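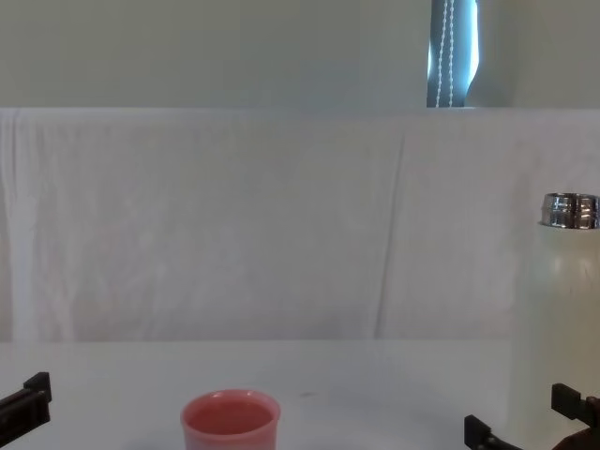
Monthly kitchen and break room check, Stostura office, Parnport
Month: April
Checked by: Bart Timmermans
Copy to: Efa Price, Khurram Mohmand

Marks used: OK = good. C = see comment. X = must be fixed before Friday.

1. Fire extinguisher on hook, pin in place, gauge in green: OK
2. Fire blanket reachable without moving things: X
Comment: The recycling box stands again under the blanket. I moved it, but next day it was back. Please, we find one fixed place for this box.

3. Exit door opens fully from inside: OK
4. Emergency light, test button pressed: C
Comment: Light comes on but goes weak after 2 minutes. Battery is probably old. Khurram has asked for a price from the supplier in Clirnville.

5. Kettle cord and plug, no cracks, no brown marks: OK
6. Microwave door closes well, seal clean: C
Comment: Seal is clean on three sides. On the hinge side there is old food. I did not scrape it, I was afraid to damage the rubber.

7. Extension cords: X
Comment: Heater of 2,000 watts was plugged in the same extension cord as the toaster. I unplugged the heater and put a label on it. It must go direct in the wall outlet, also when it is only for a short time.

8. Hot water at sink, measured after one minute: OK
9. Cups and flasks, rims and threads without chips or sharp places: C

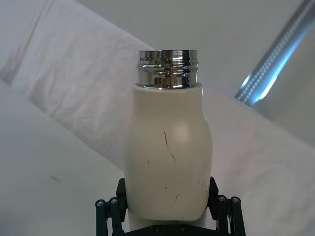 Scratches on the outside are acceptable and I do not write them down. A chip on the rim is a different matter, such a cup goes in the bin the same day. Two mugs from the upper shelf were thrown away. Lids should be washed separately from the flask, and the rubber ring taken out.

10. Refrigerator temperature: OK
11. Food with name and date: C
Comment: Better than last month. One soup without name, removed at 10 in the morning. If it was yours, I am sorry.

12. Floor dry, mat flat: C
Comment: The corner of the mat curls up near the door. Tomos Jenkins almost fell on it. I fixed it with tape, but tape is not a solution for the whole year.

13. First aid box complete: X
Comment: Burn gel is missing and the small scissors also. Order form is with Efa.

14. Cleaning products closed and in the low cabinet: OK

Still open from last check: the cabinet door with the loose hinge, room 182. Eifion Llewellyn has the screws.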